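From: Izzati Ngui
To: Clokard owners list
Date: 26/10/2020
Subject: Re: Clurnellow two-arm kit, worth the money?

Toivo Kallio wrote:
> Has anyone on here bought the Clurnellow pair yet? They want 1,441
> for both arms with grippers, and 394 if you add the second year of
> support. I'd mostly use it for small table jobs, picking up cups,
> a bit of pouring. Is it any good out of the box, or am I in for
> weeks of fiddling?

Hi Toivo,

I've had mine since the summer and I'm very fond of it, grumbles and all! Putting it together took me two evenings (the booklet says one, ha). The arms felt solid once they were clamped down, and the grippers close more gently than I'd feared. I've been trying it on paint lately, with little cups and a dish on my calligraphy mat, as I wanted something messier than wooden blocks.
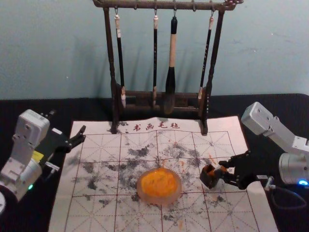 Small cups are fine as long as you go slowly. The default speed is far too keen for anything with liquid in it, so turn it down before you do anything else. My other moan is the cable on the right arm, which I'm forever moving out of the way. Rohani Teoh sells a clip for it, I think?

As for the support, I'd skip it. I wrote to them twice and got the same stock reply both times, whereas Ratih on this list sorted me out in an afternoon. There's meant to be a software update in November, so you might want to hang on for that.

Shout if you'd like my settings file.

Izzati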